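How to Check and Recalibrate Your Home Breathalyzer

If you bought a personal breathalyzer a while ago and it has been sitting in the glove box ever since, this page is for you. I get asked about this more than anything else (my brother-in-law alone has asked me twice), so I finally sat down one evening in February with my own unit, a Skondar, and wrote out the whole routine from start to finish.

One thing before we begin, and please take it to heart – a home unit gives you an estimate. If you have been drinking, don't drive, whatever the little screen says.

What you will need

Your breathalyzer and its manual, fresh batteries, a couple of clean mouthpieces, and a notebook. If your model takes a replaceable sensor, have the spare within reach. Mine came from Jorkomon and arrived in a padded envelope inside a much larger box, which made me laugh.

Step 1. Find the calibration date

Look for a sticker on the back or inside the battery door. On some units you have to hold down the power button to see the date or the number of tests taken. Write down whatever you find, along with the serial number. Mine ends in 2384, and the spare sensor ends in 2401, and I have mixed those up more than once!

Step 2. Let it warm up

Bring the unit indoors and give it time to reach room temperature. Put in the new batteries, switch it on and wait for the ready signal.

Step 3. Take a blank reading

Do this when you have had no alcohol at all that day. Skip mouthwash too, and wait a good while after eating. Blow steadily until the beep, then write down the number. Repeat this 5 times with a short rest between tests. You are hoping for zeros all the way down the page.

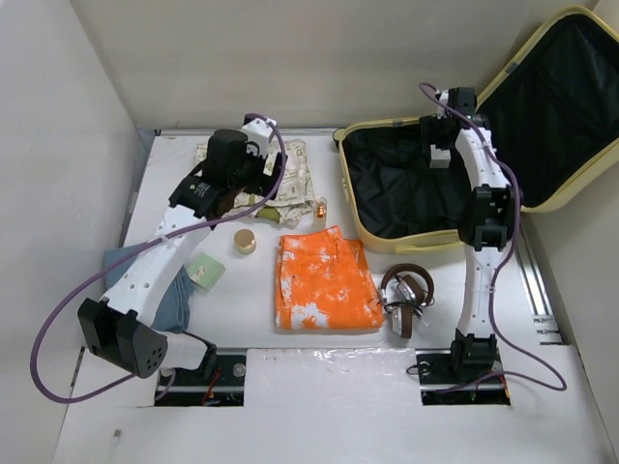
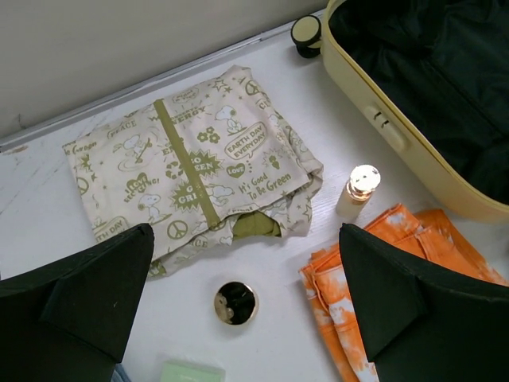
Step 4. Swap the sensor or send it in

If your blanks keep wandering above zero, or the date has passed, the unit needs attention. With a replaceable sensor, switch off, slide the old one out and press the new one in until it clicks. Otherwise it has to go to a service shop. I use Gachanja, where Godfrey Mussa has always been very patient with my phone calls. Ask what the turnaround is before you mail anything.

Step 5. Test again and write it down

Repeat the blank readings, then note the month of service in your notebook and on a bit of tape on the case. I keep mine in a Cevach pouch with the mouthpieces, away from perfume and hand sanitizer.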